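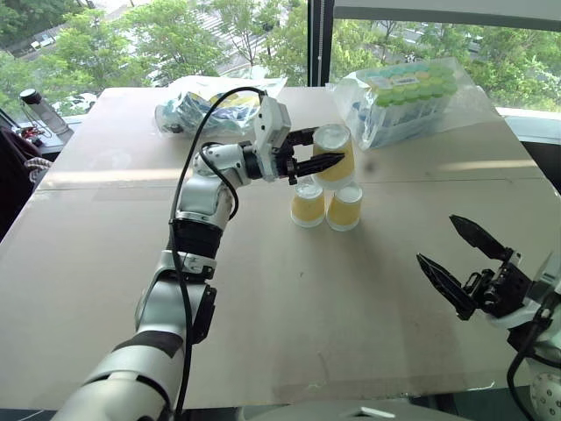 Kamonchanok Nuchit
Writes about workshops and home builds for the Mevdale newsletter

November 4, 2018

Panya Khamphan did not plan to own two robot arms. He wanted one, for soldering small boards while his hands did something else. The seller in Trasow would part with them only as a pair, so he took both and carried them up to the shared workshop at Chantharasri, where he has rented a table for two years.

"At first I was a little angry about the second arm," he told me. "It took space and it took power. Then I thought, a person with one arm can do many things, but he will always look for a place to put something down."

The project is now called Basus, after a dog he had as a boy. Its work at present is very modest: it stacks paper cups. Two cups go upside down on the table, side by side, and a third one goes on top of them. Khamphan began with cups for a practical reason. A pack is cheap, they are light, and when the gripper closes too hard the damage can be seen at once.

"With a wooden block you learn nothing about force," he said. "The block does not complain. A paper cup complains immediately."

I asked him how many he has crushed. He keeps a notebook, so he could answer: 434 attempts are written there, and in 300 of them the top cup stayed. The others are marked with one letter. D means dropped, K means crushed and P means that the bottom cups were pushed apart. He thinks P is the most interesting one, and it is also the most common.

"The arm comes down a little too low, maybe by the thickness of a coin, and the two cups slide away from each other," he explained. "Everybody looks at the fingers. But the mistake is in the shoulder, or in how I measured the height of the table."

The table itself gave him some trouble. Its original top was shiny, and in the afternoon the sun made a white spot on it which confused his software. He covered it with cardboard from the recycling room. The windows are large and he does not want to close them off, so the sun still comes, but on cardboard it is softer and he can work with it.

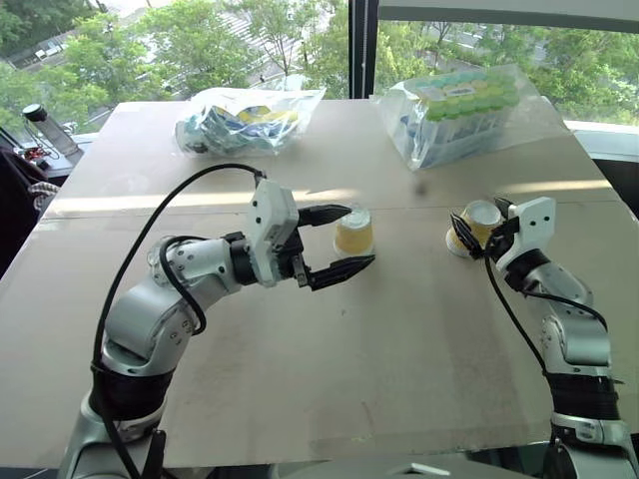 "I changed the fingers several times," he went on. "The first ones were flat, and a cup is narrower at one end than the other, so it was turning in the grip. Now they have teeth, and they are longer. I can come from the side and not touch the neighbor cup. It sounds like a small thing - for me it was a whole month of evenings."

He is a refrigerator technician by profession and learned programming from library books and from other members of the workshop. His code, he says, is ugly but he understands every line. The positions were first written by hand, as long lists of angles. Later he made a mode in which he moves the arm himself and the program remembers where it was. This saved him time, but it brought his own habits into the machine. He is left-handed, and for some weeks Basus did nearly everything with the left arm.

I wanted to know if the right arm was only resting, then.

"It waits," Khamphan said. "To wait correctly is also work. If it waits too close, the two arms meet, and I have to buy a new bracket. If it waits too far, it is slow to help." He has repaired that bracket twice with glue and did not wish to talk more about it.

The cables are another subject on which he has strong feelings. He leaves a wide loop at each wrist, because a short cable pulls on the hand when it turns and the cup moves with it. Visitors often advise him to tie everything down neatly. He listens politely and leaves the loops.

His wife asked him when the robot will wash the dishes. He gave her an honest answer, that it will not be this year and probably not the next. In December he would like to try a pyramid with more levels, up to the height of his own elbow if the arms can reach it, and after that to go back to soldering, which was the reason for all of this.
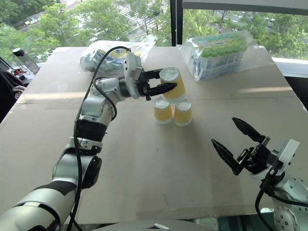
What he would tell a beginner

Khamphan was shy about giving advice, but he agreed to a few points. Buy the power supply before the arm and buy a bigger one than you think. Keep the emergency switch where your knee can find it. Write down the failures the same evening, with the reason, even if you are tired and the reason is embarrassing.

"And start slowly, really slowly," he added. "My first program was so slow that a friend went to make tea and came back, and the arm was still going to the cup. I was very happy that day."

He is at the Chantharasri workshop most evenings after seven, and people who want to look at Basus are welcome. He asks only that they knock first, as the arms may be moving.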